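Vortrag »Kleine Höfe, kurze Wege« – meine Sprechnotizen, Stand 10. Oktober 2019

Begrüßung, kurz warten, bis alle sitzen. Mikro testen!

Also, ich fange mit Clonholm an. 441 Einwohner, kein Supermarkt, der Bus fährt selten, und trotzdem gibt es seit Februar wieder einen Dorfladen. Ich war am Anfang total skeptisch (darf ich ruhig zugeben, kommt immer gut an). Die erste Frage im Dorf war übrigens: Gibt's da auch Eier?

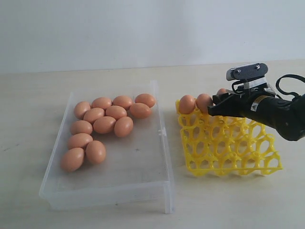 Braune Eier, lose in der Schale

Dann zum Geld. 2.207 Euro haben wir für das gebrauchte Kühlregal bezahlt, das war der dickste Posten. Die Ware kommt von zwei Höfen, Rosenthal und Gumer. Hier Pause machen, da fragt fast immer jemand nach den Verträgen. Antwort: Es sind zwei Seiten Papier, mehr nicht, und beide Höfe dürfen ihre Preise selbst festlegen. Das fand ich wichtig! 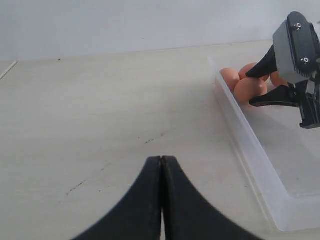
Flache Kunststoffschale auf hellem Tisch

Jetzt Ninness, das Nachbardorf. Die haben es mit einem Automaten probiert, und ich mag Automaten, wirklich, aber man trifft da halt niemanden. Bei uns stehen die Leute vor der Kasse und reden über die Umleitung und das Wetter, manchmal so lange, dass ich meine Butter vergesse. 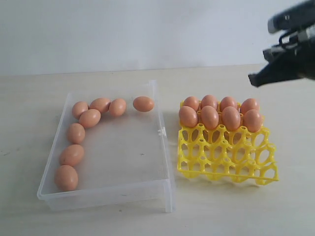

Und genau deshalb sind uns die Öffnungszeiten so wichtig. Morgens früh für die Pendler, nachmittags nach Schulschluss noch mal. Mittags ist zu, darüber wird bis heute gestritten. Frage ins Publikum: Wer von euch würde samstags eine Schicht übernehmen? Hände zählen lassen, dann weiter zur Lieferliste.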